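Robot Manipulation Lab, Unit 2 notes
November 11, 2023

Okay, so these are my notes from the second unit, cleaned up a little after class because several of you asked and because my handwriting on the board got pretty bad toward the end. If you were there, skim. If you weren't, read the part on approach directions twice and then come find me.

## Where we left off

Last time we got everybody's arm to go to a named pose and come back. That's a nice feeling, and I don't want to take it away from you, but going to a pose is the easy half. The pose was one I gave you. From now on the robot has to get its poses from what's on the table, and the table is going to be different every time you walk up to it.

Khang Trịnh asked a good question about this. If the camera gives us the position of an object, why can't we just send the gripper to that position? You can, and some of you tried it on the practice blocks and it worked fine. A block is forgiving. You can come straight down on it, close the fingers, and lift. Now try the same thing with a mug that's hanging on a peg. Straight down puts your fingers into the rim, or into the stand, and you've got the fingers where the mug needs to go when it leaves.

## Three things a grasp needs

I keep saying "a grasp isn't a point" and I'll keep saying it until July. What you need to write down for each object is:

- **Where the fingers close.** A spot on the object, in the object's own frame, so it still makes sense when somebody moves the thing.
- **Which way you come in.** A direction, plus a pre-grasp pose a little way back along that direction.
- **Which way you leave.** People forget this one constantly (me too, I've knocked over my share of stands).

For a block, the last two are the same line and you never notice there are two of them. For a mug on a peg they're different. The peg slopes, so the handle has to travel along the slope before you're free to lift. Cường Châu drew this on the board with about nine arrows and it was honestly better than my slide, so his version is the one I'm putting in the shared folder.

## The kitchen table task

We're using the kitchen setup for the next stretch of the course. I like it because the objects are ordinary and every one of them is annoying in its own way.

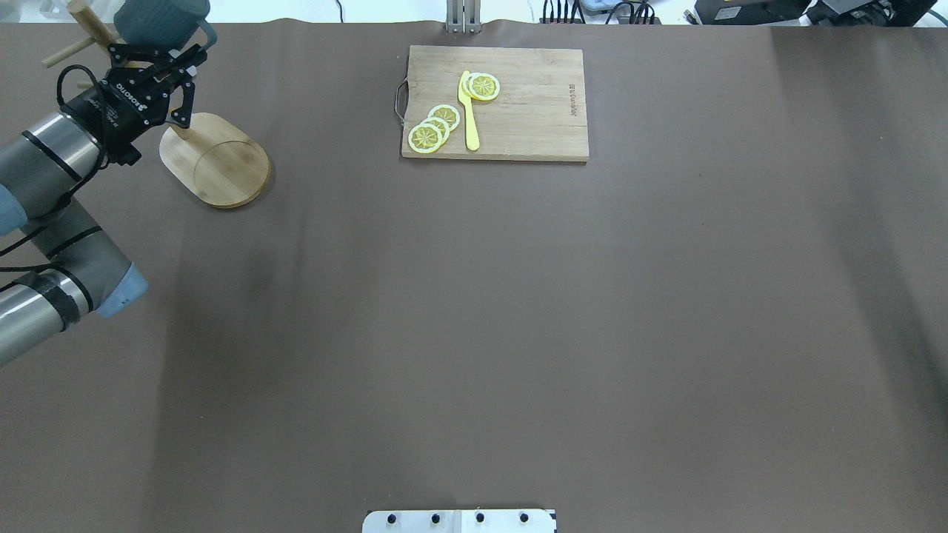 *5 min read*

Look at how the gripper sits over by the tray, with the mug stand right behind it. That's a tight corner! The fingers have the tray's raised rim underneath them and the wooden pegs close by, and the tray is turned at an angle, so a motion that's lined up nicely with the table isn't lined up with the tray at all. If your code assumes everything is square to the table, this is the spot where you'll find out.

Then there's the cutting board. The lemon slices overlap, and that's a perception problem before it's a grasping problem. A segmenter that looks for round yellow things will happily give you one big lumpy blob for the row of three. The hidden slice in the pair is even meaner, since you only get part of its outline. For the first version I want you to pick a slice that nothing is covering and leave the rest alone. You get full credit for that. Retno Majimbun's team wants to sort the whole pile by which slice is on top, and I said go for it, but get the simple one working first, please.

The yellow plastic knife is the one I'd think hardest about. It's lying flat on the board, and it's close to the same color as what it's lying next to. Its blade tip touches one of the slices, so if you grab the knife and drag it sideways you may well bring some lemon along. Come from above, fingers on either side of the handle, and lift before you do anything else. Check your clearance against the board too. Fingertips that reach too low will press into the bamboo, and then the arm faults and you get to walk over and reset it.

One small practical thing: the big open stretch of table in front of the board is your friend. Put your intermediate poses there. When you're moving from the tray side over to the board, back off, come out over the open area, and go in again. It's slower and it looks a bit silly, but a slow path with nothing in it beats a clever one that grazes the stand. You can get clever in Unit 4.

## Cables

Watch the loops along the arm. The planner doesn't know about them. It'll cheerfully spin the wrist the long way around and pull everything tight, so put a limit on that joint in your config file and leave it there. Zanele Magagula has a script that prints a warning whenever a plan turns the wrist more than 100 degrees in one go, and she's said anybody can use it. It's in the folder called `skilelport`, don't ask me about the name.

## How I'm grading it

Each team gets 11 tries on the same starting layout. I'll set the layout and I won't show it to you ahead of time. I'm looking at your log as much as at the arm, so please log:

1. the object you picked and why your code picked it
2. the pre-grasp, grasp and exit poses
3. finger width before and after closing
4. what the code decided about success, and how it decided

Number 4 matters more than you'd think. Ngân Tăng's team had a run on the practice blocks where the log said "grasped" every single time, including once when the block was still sitting on the table. The fingers had closed all the way and the code only checked that they'd stopped moving. Compare the width to what you expected! A lemon slice gives you a pretty small number, so you'll want a tolerance that can tell thin from nothing.

## Before next class

Read the Horkness handout up to the part on compliance (you can stop at the matrices). Write the three grasp items for the mug, the knife and one slice, on paper, with a sketch. I don't care if the sketch is ugly. If your team is sharing the arm, sign up on the sheet by the door in Room 101, and leave the gripper open when you're done with your slot.

Questions go in the class thread. I check it at night, usually with tea, and I'm slower to answer on the weekends.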